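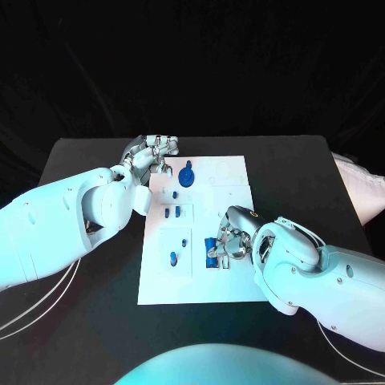
Ledik Opens Second Parts Counter in Ukton

UKTON, April - Ledik, a supplier of fasteners and small fittings, has opened a second trade counter at 167 Ibarra Street. The shop stocks 2039 items, including metric bolts, hinges and cable clips.

Trade customers can order by phone until 4 p.m. for pickup the next morning. Account holders at the Nesitz store can use the same account number at both counters.

"A lot of our Ukton customers were driving to Nesitz for one box of screws," said Ngaio Partington, branch manager. "We have kept the same price list, and returns can go to either store."

The new branch has a staff of 11 and opens at 6:30 a.m. Meinrad Bühler, who ran the Nesitz counter, will handle bulk orders for both locations.

Parking is behind the building - enter from the north side. Printed catalogs are free at the counter.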